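2019-06-28

Bench notes, sorting table. Merja away, so Gitau and I split the morning.

Carried on with the bins. The table got a wipe first, then both metal bins went back where they were last time, one behind the other, so anyone standing at the front can reach into both. I'd like to leave them there. Every time somebody turns them sideways to make space for a laptop we lose the arrangement and the notes stop matching.

Materials for this round are the Balaskas bars, the red-brown and the dark green. Dilek had put the green ones back in the drawer with the Zasau samples, which cost me a while. They are now in their own tray on the second shelf, labeled on the short side. Please leave the Zasau pieces out of it. They're a hair longer and they wedge across the corners.

Cleaning: tried plain water and a cloth on the floor of the front bin. The faint stains are still there. Tried the Watetti cleaner on a small patch near the front and got the same result, plus a smell that hung around until lunch. I think the stains are in the metal by now and I'm going to stop fussing with them. Ayane suggested a plastic scouring pad, but I don't want to add marks to the ones we have, so that's a no from me unless somebody feels strongly.

The back wall of the front bin is the part that looks worst. The pale surface is worn away low down and the darker gray shows through in a ragged patch. Higher up it's only thin scratches. My guess is bars sliding down the slope and scraping in the same place over and over. Lợi thinks it was like that when the bins came over from Flornska. Could be both. I've asked him to look for the old delivery sheet, in case anyone wrote down the condition.
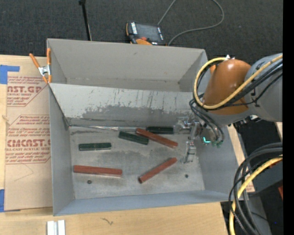 Do the bars need to be sorted by color before they go in the bin?

Put them in mixed, straight from the tray, and leave them how they fall. Sorting comes afterward, when they go back on the shelf.

I wrote that one down as Dilek and Gitau each had a different answer, and both of them have been setting up this week. Mixed is what the sheet says. If you find a layered or lined-up bin, tip it out and start again.

On the green bars: the darkest one is hard to pick out when it ends up against the back wall, with the worn patch behind it. Gitau missed it when he was clearing up and went looking under the table. The red ones are easy from anywhere. Options we talked over:

- a second lamp, clamped on the left, low enough to throw light onto the back wall
- swapping the darkest green for one of the lighter ones in the spare box
- leave it alone and look harder

I'm for the lamp. Swapping the bar means the set changes halfway through, and then we'd be explaining that in July when Merja writes it up. Gitau will ask about a clamp.

The holes in the floor of the front bin came up again. They're too small for a bar to go through or even catch on, but dirt collects in them. I cleaned them out with a toothpick and got gray dust and a bit of what might have been tape. Lợi wanted to plug them with putty. I'd wait. If the bins ever get bolted down we'll want them open, and putty is a pain to dig out.

Bar condition, quick look by hand:

- Reds: ends fine, one with a soft corner. Still usable.
- Greens: one has a chalky feel along an edge. Rubbed it with a dry cloth, no change.
- Spares: 3 in the box, not checked today.

Stopped at lunch and started again after. Did 2 full rounds of empty, wipe, refill in the afternoon, then quit when the cloths ran out. Wrote up the times on the clipboard sheet, not here. If the clipboard wanders off again it usually ends up on top of the gray cabinet by the door.

Noise: tipping bars into bare metal is loud. Ayane was on a call next door and came in to ask what we were dropping. From now on lower them in by hand until she's off the phone, or do the refills before 8, when that room is empty anyway. A rubber mat would fix it but it would change how the bars land, so no mat for now.

To do:

- more cloths
- clamp lamp (Gitau)
- delivery sheet from Flornska (Lợi)
- check the spare box for cracks
- relabel the Zasau drawer so the green bars stop going in there
- ask Merja if she wants the back wall repainted or left as it is. If it's repainted we need it dry a good while before anything goes in, so not the week before the write-up

Bars back in the tray at the end of the day, reds on the left.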